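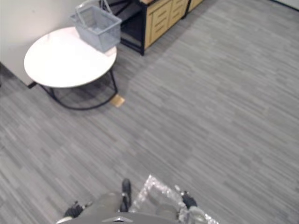
Home News Local business Events Contact

Practice shop opens at Prallilwood training centre

The Prallilwood training centre has opened a practice shop on its ground floor, where people who want to work in retail can learn the daily tasks of a small grocery. The first group of 20 learners started in December.

The room was used before for meetings. It now has a display stand for produce, storage furniture, round tables and light plastic shopping baskets with handles. The furniture was chosen together with Darunell, a local shop fitter, and the work took 4 weeks.
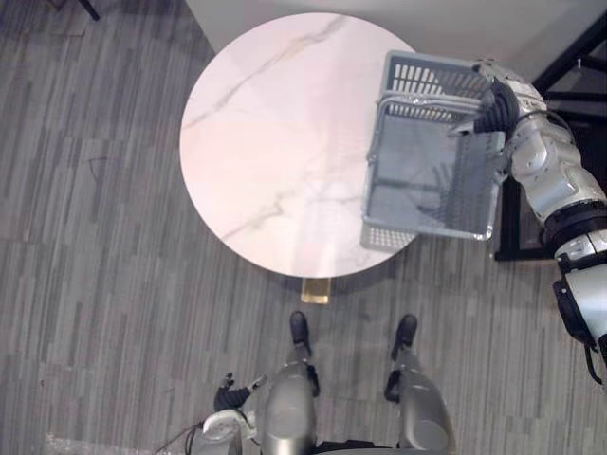

A grey shopping basket at one of the round tables in the practice shop.

According to Leonie Trevaskis, who leads the course, the learners begin with simple things. They collect the baskets which customers leave on the tables, bring them back to their place and check that nothing was forgotten inside. After this they practise with the produce.

"Many people think it is easy to keep a vegetable stand in order," she said. "But when you must do it again and again during the day, and also be friendly with the customers, you need some method."

The vegetables on the stand are artificial, so they can be moved many times and do not spoil. The cabbages lie in rows in a compartment with green onions behind them, the cucumbers have the next one, and the carrots share a compartment with the chili peppers.
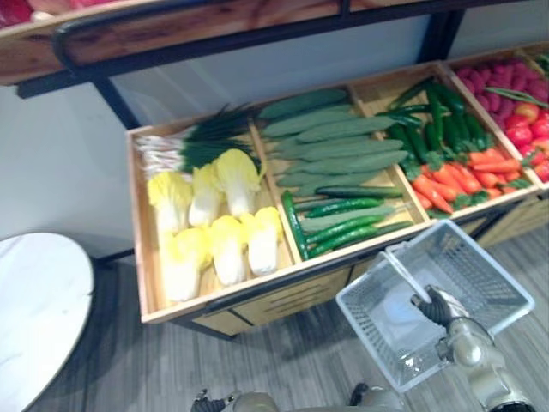 The learners take turns to be the customer and the shop assistant. The customer receives a shopping list, and the assistant must help to find everything and afterwards make the stand tidy again. Each exercise takes 39 minutes, with time for questions at the end.

More than 200 people have asked for information about the course - the centre did not expect such interest. A second group will begin in spring, and Ms Trevaskis hopes to add a small checkout to the room before then. Places are free of charge for residents of Prallilwood and Sadska. Registration is possible at the reception of the centre every morning from 9.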